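What I learned from a few weeks of moving boxes by remote

I have been meaning to write this up since February, when I first started spending my afternoons teaching a robot by hand, and my notebook is now so full of arrows and crossed-out lines that I'd better do it before I lose the thread. So, make yourself a cup of something, because I do go on.

The project is called Nalo, and the task sounds like nothing at all. You pick up a cardboard box with the two grippers, carry it to where it belongs, set it down gently, and go back for the next one. I hold the controls, the robot copies my hands, and every run gets saved so that the learning software can study it later. A good run takes me 18 seconds. My first one took 117, and I was sweating by the end of it!

Most of my day is spent around a big green metal structure that I have grown very fond of. It has ledges to bump into and cables I am always thinking about, and after enough hours you get to know every corner of it the way you know your own kitchen in the dark. 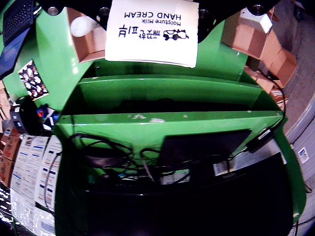
The green one, cables and all, hand cream card upside down.

The thing I wish I had understood sooner is how much of a demonstration is made of hesitation. When I pick up a box with my own two hands I never think about it, but through the controls I can't feel how hard I'm squeezing, so I would close the grippers a little, stop, look, close them a little more, stop again. All of those stops went into the recordings. Then we trained on them, and the robot came out with my stops in it - it would reach for a box, pause like somebody who has forgotten why they walked into the room, and only then carry on. I laughed, and then I threw out two whole sessions and started over.

What helped was slowing down everywhere, evenly. I had been rushing through the easy part (the long swing across) and crawling through the hard part (the last bit before the grippers touch the cardboard). Now I try to keep one steady speed, and I breathe out as I close in, which my old piano teacher would be very pleased to hear. I also rehearse each new starting position a couple of times with the recording switched off.

The other big lesson was about mistakes. For the first few weeks I deleted any run in which a box slipped or went in crooked, and I was rather proud of my clean collection. But a robot that has only ever seen perfect pickups has no idea what to do when the box sits at an angle! So these days I keep the runs where I go wrong and recover, as long as the recovery is a calm one, and I even start some of them with a bad grip on purpose. I mark those with a little star in the notebook.

Carrying a box over the deep green bin is still the part that makes my shoulders creep up. Both grippers have to travel together, and if one hand leads the other by even a bit, the box begins to turn. I'm right-handed, so my right hand always wants to go first, and I have to tell the left one to hurry along.
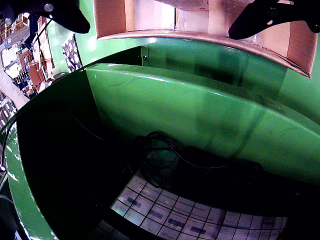 Zoila Ccori wrote back after I sent her a draft of this: I'd keep the starred runs in a folder of their own for now. When we mixed ours in too early, the arm learned the bad grip along with the recovery, and it took us 9 more sessions to get rid of it. Add them a few at a time and test in between. And swap operators if you can, your left hand will thank you.

I had mixed all of mine in already, of course. So tomorrow's job is going back through the notebook, finding the stars, and pulling those runs out one by one, with the radio on and a large pot of coffee. If any of you have found a less tedious way of sorting recordings after the fact, please leave me a comment, and I'll let you know how the next round of training goes.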